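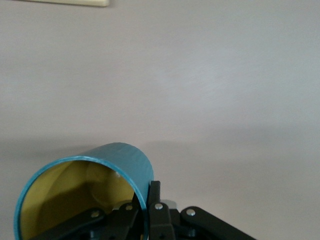 How do you get old tea stains out of a colored cup? Fill it with warm water and one spoon of baking soda, leave it for 30 minutes, then wipe the inside with a soft cloth.

Kitchen > Cleaning > Cups and Mugs

Print this page | E-mail this page

Nov 7, 2020
By Flurina Wieser

A pale lining, like yellow inside a teal cup, shows tea marks very soon. Please do not use steel wool - it makes small scratches and the color goes into them.

If the stain stays, mix baking soda with a few drops of water to a thick paste. Rub it gently in circles, also under the rim. Rinse two times and let the cup dry upside down on a towel.

For a big pot I use 200 ml of white vinegar, but never together with the soda.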